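Can a robot tidy up yet?

I've been reading up on chore robots all month, mostly because my living room floor is a disgrace by 4 in the afternoon (two kids, one dog, you do the math). Tidying sounds like the easy one, right? Pick a thing up, put it in the bin, repeat. I'd take one tomorrow!
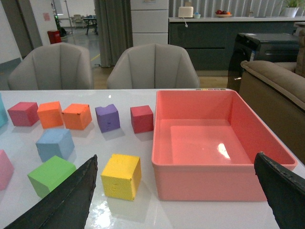 So would one of these be quicker than me at putting the toys away?

Not for now, I'd say. I can clear our rug in two minutes when company's coming, and I'd happily give a machine 30 if it let me sit down.

My neighbor Saimi Nieminen is holding out for one that folds fitted sheets. I'd settle for foam blocks off the floor before dinner.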